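The shipment was short by 4 crates. Zinash Workneh counted it twice on the warehouse floor at Prellia, then went upstairs and checked the contract again.

Zikberg had sold the ministry 300 radar sets and 900 spare antennas, delivery by July. The price was fixed. The end-user certificate was signed and stamped, and it named the coast guard as the only buyer. She had drafted that line herself, back when the deal was still a rumor between two embassies.

The missing crates were all antennas. The driver's papers showed a stop at Prokico, which was a rail yard and nothing else. He had signed for the full load when he left the factory, and he had signed again at the gate that morning. The two signatures did not look alike.

She wrote it up in one page. She left out the signatures at first, then put them back in. The defense attaché, Győri, would read it before anyone else, and he liked short reports. He also liked reports that arrived late in the day, when there was no time to answer them. She sent it before lunch.

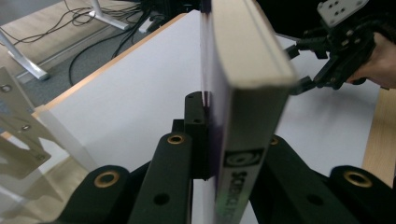 Lucía Manzano called at two and said the report was accurate and that it would be better if it were less accurate. A shortage was a matter for the insurer, she said. A stop at a rail yard was a matter for parliament, and parliament was voting on the next payment in the morning.

"Who asked you to call?" Zinash said.

"Does it change what you wrote?"

"No."

"Then leave it."

There was a clause on late payment. If the vote slipped, Zikberg could hold back the rest of the order for up to 60 days, and the coast would be watched by two old stations and a patrol boat. Zinash knew this. She had drafted that clause too.

She took the report out of the tray and read it standing up. The facts were in order. She corrected the spelling of Prokico, added the time of the call and the name of the caller, and printed a second copy for the parliamentary clerk. Then she put on her coat and walked it over.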